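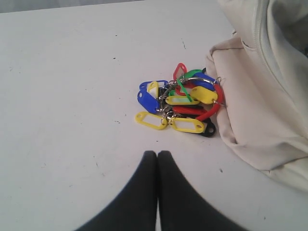

Review: the Mallik Discussion Kit
Reviewed for the Naltivham Civic Library by Araba Gbeho, 12/30/24

The Mallik kit is intended for groups that wish to discuss contested public questions, such as immigration or policing, under agreed rules. It contains a chair's handbook, a set of topic cards and a sand timer.
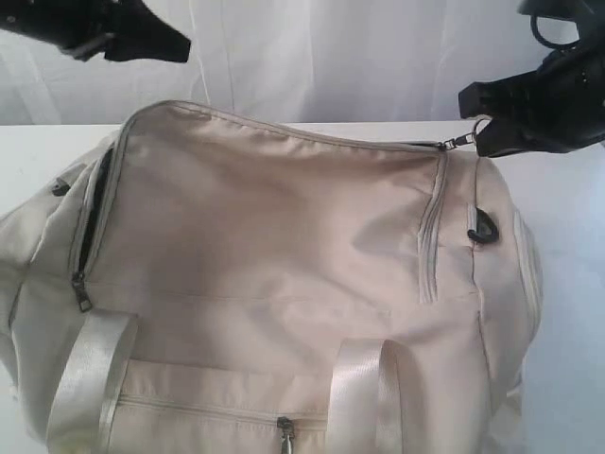
The library tested the kit at 5 evening meetings, the first of them in November. Each was limited to 28 participants and chaired by Lamisi Kpodo. The handbook is clearly written, and its advice on interruptions was followed without difficulty. The topic cards are weaker. Several put the question in terms that one side would not accept, and Ms Kpodo reworded them before use.

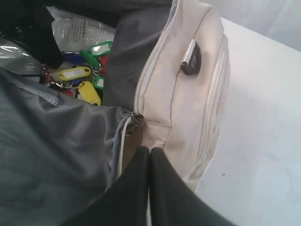
Can the kit be used without a trained chair?
A confident member of the group can manage with the handbook alone, although the section on closing a heated exchange should be read beforehand.
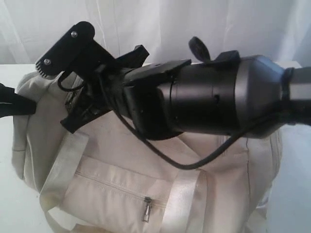
Recommendation
The kit is suitable for libraries and adult classes. Schools should wait for the revised cards, which the publisher, Kivine, has promised. Borrowing requests may be addressed to Aba Annan at the enquiry desk.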